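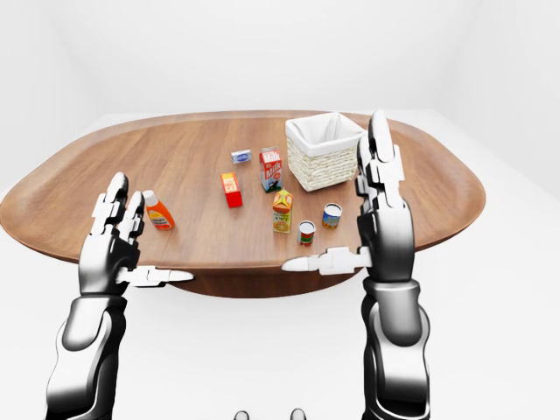
Astville yarn swap moves to bigger hall after busy winter

March 15, 2024

The yarn and fiber swap in Astville will open its spring season in a new place. The organizers said this week that the monthly meeting leaves the back room of the Guso craft shop and goes to the Thevar hall on the other side of the river. The first swap there is planned for next month.

The reason is simple: the old room became too small. During the winter season, which started in October, visitors brought in 3,391 balls and skeins of leftover yarn. Of these, 2,255 found a new owner at the swap tables. What remained was sorted by weight and color, and a large part of it went to the blanket group, which knits and crochets squares for the town shelter.

"We had people standing in the corridor with their bags," the organizers wrote in their letter to members. "It was friendly, but it was not comfortable."
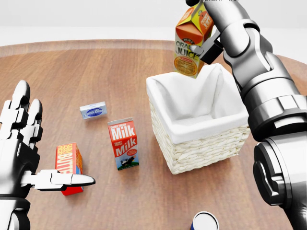 The rules of the swap stay the same. Each visitor can bring clean yarn of any fiber, also half balls, if they are wound and have a small paper label with the fiber content. If the content is not known, "unknown" is fine. For every ball you bring, you receive one ticket, and for every ticket you can take one ball home. Needles, hooks and pattern books go on a separate table and need no ticket.

New this season is a mending corner, where visitors can bring a sweater with a hole or a loose cuff and learn how to repair it. There will be 14 places each time, and it is necessary to sign up before, by the list at the Guso counter. Beginners are welcome - the corner is meant mostly for them.

The local dyeing studio Futside will also take part. It has promised a short lesson on dyeing wool with onion skins, and it asks visitors to save their dry skins at home until then. Yellow and red onions are both useful, but please keep them in different bags.

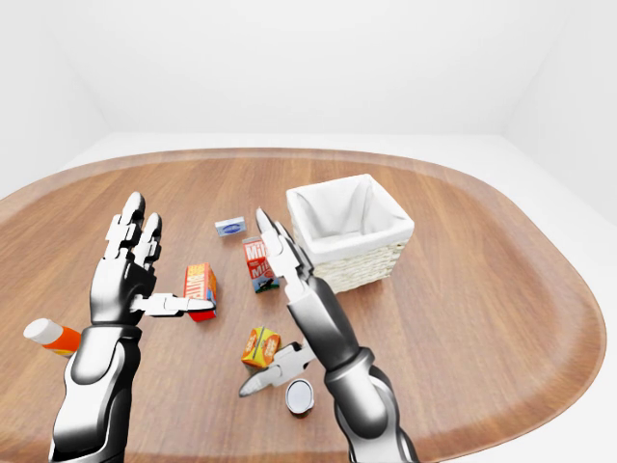 Entrance to the swap stays free. The hall does ask for rent, and the members have collected $645 for this with a sale of knitted hats and mittens. According to the organizers, this covers the costs until summer. After that they will look again, and a small fee for the mending corner is possible.

Yarn for the first spring swap can already be left at Guso during shop hours. Bags must be closed and carry your name, so that the tickets can be prepared.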